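Haruna Table Top: Set-Up and Care Guide
Section 3. Oiling the top for the first time

The Haruna top leaves our workshop in Pinddale sanded but not finished. It must be oiled before you use it every day. Please read the whole section one time before you open the can, and keep the guide near you during the work.

You need:
Brakell table oil, one can
Sanding paper, fine
Cotton cloths without color, several pieces
A vacuum cleaner with soft brush
Gloves
A metal bucket with water and a lid

CAUTION: Cloths with oil can become hot by themselves and start a fire. Do not leave them folded or in a pile. Put them in the bucket of water directly after use, and close the lid.

3.1 Preparing the surface

1. Let the top rest for 7 days in the room where it will stay. The packing should be open on all sides during this time.

2. Check that the screws under the top are in the middle of their slots and are not fully tight. The wood becomes wider and narrower with the season and it needs this freedom.

3. Sand the surface by hand, always in the direction of the grain. Use light pressure. Do not use a machine for the edges.

4. Vacuum the dust, then wipe with a dry cloth. Look at the top from a low angle against the light. If you see lines across the grain, please repeat step 3 in that place.
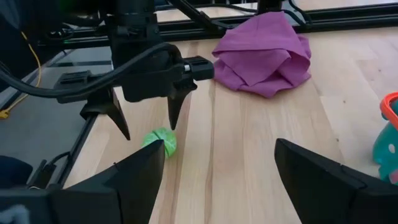 Nnamdi Okoro wrote to us that he repeated step 3 two times and could still see the lines, until he put a desk lamp flat at the end of the table and sanded with the lamp on. He asks if we can put the lamp in the list of tools. A lamp is not required, but it is a good help, especially in January when the daylight is short.

3.2 First coat

5. Open the windows. Keep flames and cigarettes away.

6. Stir the oil slowly until nothing remains on the bottom of the can. Do not shake it.

7. Pour a small quantity on the cloth and spread it along the grain. Work in parts as wide as your arm can reach with comfort. One can of 1000 ml is enough for both sides of the largest Haruna top, with two coats.

8. Wait until the oil goes in the wood. Dry places will appear first near the ends of the boards, and you may give these places a little more. 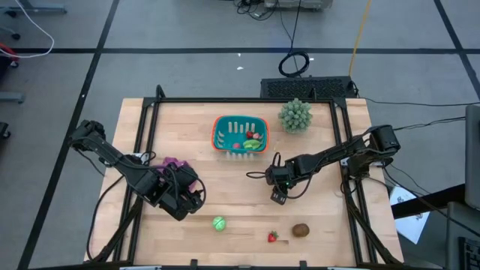
9. Remove all the oil that stays on the surface with a clean cloth. This is the step which customers most often do too quickly. Oil that is left standing will become sticky, and then it can only be removed by sanding.

10. Let the top dry over the night. Do not cover it.

Note: The underside gets the same treatment. If only one side is oiled, the top can bend.

3.3 Second coat

11. Touch the surface with a dry hand. It can feel a little rough, and this is normal.

12. Sand very lightly, vacuum, and repeat steps 6 to 10 with less oil than before.

13. After the second coat, wait 14 days before you wash the top with water. Dry objects may be placed on it after 3 days.

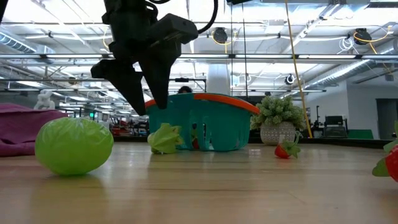
3.4 Small repairs

Water rings: rub with a drop of oil on the fine paper, along the grain, then wipe dry.

Dents: put a damp cloth on the dent and hold a warm iron on it for a short moment. Let it dry completely before you oil the place again.

Ink: please do not use bleach. Write to Kelechi Oyelaran at our Zatside office and add the number that is stamped under the top.

Guide revised February 2019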